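Stumham Tenants' Association
Minutes, September meeting, Wednesday evening, community room
Approved with one correction (see item 5)

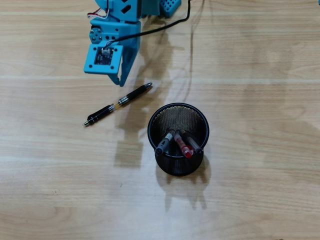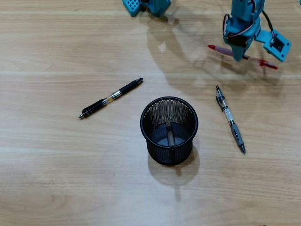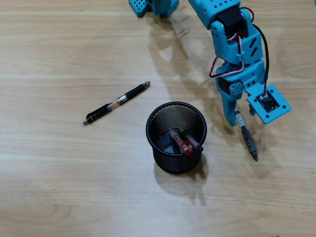
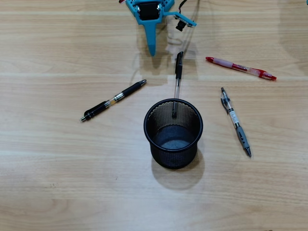 A light wood-grain tabletop in all four.

Minutes taken by Czesław Jasińska, secretary

1. Last month's minutes
Accepted. The secretary pointed out that three of the five action points were carried over from June and asked whether we should keep calling them action points. No reply was recorded.

2. Heating contract
The managing agent, Wustier, sent a two-page letter saying the new contract with Riretti will bring "meaningful savings" to every household. The letter has no figures in it. Members asked for the old rate and the new rate side by side. The agent's representative said these would follow. The same thing was said in the spring about the elevator contract, and the elevator figures have still not been seen.
Agreed: no letter of support until both rates are in writing.

3. Bike shed
Quote received from Kaczorowski for $3,019, covering a new roof, a lock and 18 hooks. One member thought this was fair. Others wanted to know why the roof needs replacing at all when the leak is over the door, where a strip of flashing might do it. The quote does not say if the old roof will be hauled away.
Agreed: ask for the price of the door repair alone. A second quote should be sought, though we said that last time too.

4. Parking survey
40 forms came back out of 500 delivered. Wustier's summary describes this as "strong support for permits." The secretary does not see how. The form asked if people would like parking to be easier, and did not mention that a permit would cost money. Two members felt the result was still useful as a rough guide. There was some back and forth on this and the chair moved us on.
Agreed: the survey is not to be quoted in the newsletter as it stands. New wording to be brought next month, with the fee stated in the first question.

5. Correction to the June minutes
These say the courtyard lights "have been repaired." They should say "were reported as repaired." The two by the north stairs are still out.

6. Any other business
Recycling pickup is moving to an earlier slot, 7 a.m. according to the notice and 8 a.m. according to the website. The chair will call.
A request for a second notice board was put off - the first one still has last winter's snow notice on it.

Meeting closed 8:50 p.m. Next meeting same room, date to be posted.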